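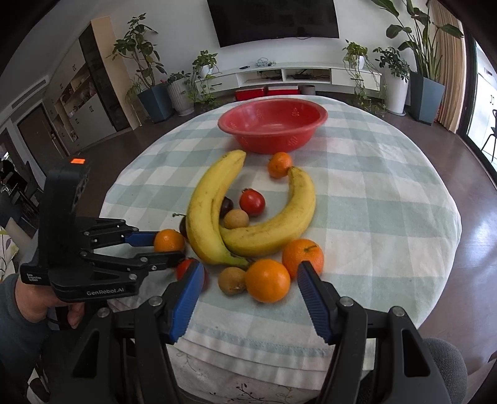
Equipment plan, hand-held collection kits, second purchase round

Scope. This document covers the hardware to be bought or replaced before the household sorting task moves from pilot to full collection. It goes with the task definitions in the same folder and is kept by Selamawit Yilma. The planning unit is the station, meaning one operator, two hand-held grippers and one set of props. A station has to be budgeted as a pair from the start: in the fruit task both grippers work over the same table, one coming in from the front and one from the left, and the props range from a plum to a large orange, with a basin as the target. Single-gripper stations were priced in the first round and dropped.

Status

Draft 3. Approved by Robel Negussie for quotation, not for purchase. Lines marked "open" have no supplier yet.

Quantities

Stations planned: 13
Grippers in service: 26
Spare grippers: 3
Finger pad sets: 60
Fasteners for finger pivots: one bag of 500
Charging hubs: 13 (open)
Storage cases: 13

Spares are pooled and held at the Purkar office. A site that uses one reports it the same day, and the replacement order goes out on Monday with the others.

Consumables

Finger pads are the main running cost. They are budgeted by the set and changed in pairs, so that the two fingers of a gripper always carry pads of the same age. The old pads go back in the bag they came out of, labeled with the gripper number. Do not order pads from a second source until Toon Van Rooij has signed off on a sample. A change in pad texture or color shows up in the recordings and has to be entered in the changelog.

Props

Fresh fruit is bought locally by each site and charged to consumables, not equipment. The prop list for the sorting task is oranges in more than one size, bananas, tomatoes, plums, kiwi and one basin. Substitutions are allowed within the list. Plastic fruit is not accepted for this task. It weighs less and does not give under the fingers, and the grip width data from the pilot could not be merged with the rest.

Basins and tablecloths are equipment. Buy two cloths per station, in different patterns, and record which one was on the table for each session.

Sites

Collection takes place in furnished homes. No tables, chairs or shelving are in this budget. The site fee covers the use of the room and one outlet for charging. Sites with glossy floors or large windows are acceptable, but the lighting check in the task definitions still has to be done before the first session of the day.

Suppliers

Triantafyllou: cases and foam inserts. Quote received.
Dirkard: fasteners, small tools, labels. Standing account.
Urkska: transport between sites. Quote received, insurance terms open.

Gripper units are ordered directly and have the longest lead time of any line here — place that order first, even if the case order has to wait.

Known gaps

Calibration time is not costed. Manuela Longo has asked for it as a separate line.
The spare pool assumes that failures are spread across sites. There is no data on this yet.
Return shipping for repairs is missing from the Urkska quote.

Changes to this file

Send corrections to Saron Gebru with the line name and the old and new values. Quantities are frozen once the order number is issued.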